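Requirements Modeling Workstream: Progress Report to the Hurno Fund
Reporting period ending April

Summary

The project remains on schedule and within its approved budget. The class model for the Mandico scheduling system has been baselined, and the state diagrams for order handling are in second review. One milestone, the deployment model, has been moved to the next period at the request of the Lüthi office.

Work completed

The team reviewed all 100 requirements carried over from the earlier specification and linked each one to a class or an operation in the model. Requirements that could not be linked were returned to the business analysts with a written query. Four are still open. Three concern cancellation rules, and the fourth depends on a pricing decision outside the scope of this grant.

The naming standard was applied across the full repository, which now holds 2,000 model elements. Duplicate associations were merged, and multiplicities were checked against the data dictionary. This took longer than planned - the older packages had been drawn in two different notations - but the delay was absorbed within the period.

Training

Staff at the Multent site completed the introductory course on state modeling. Attendance was good, and participants asked for more practice with nested states and guard conditions. A follow-up session has been added to the plan.
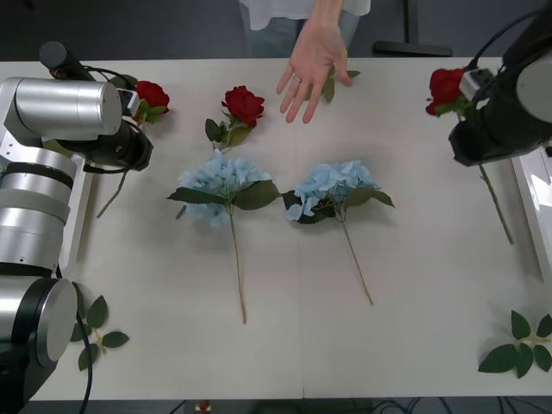 Worktable with artificial flowers and leaf sprigs, robot arms at left and right.

Risks

The review group currently meets every Friday, and its agenda is full. If the open queries are not settled by the next report, work on the cancellation package will have to pause.

Next period

Planned work includes the baseline of the state diagrams, a first draft of the deployment model, and delivery of the modeling guide to the Lüthi office. No change to the funding schedule is requested.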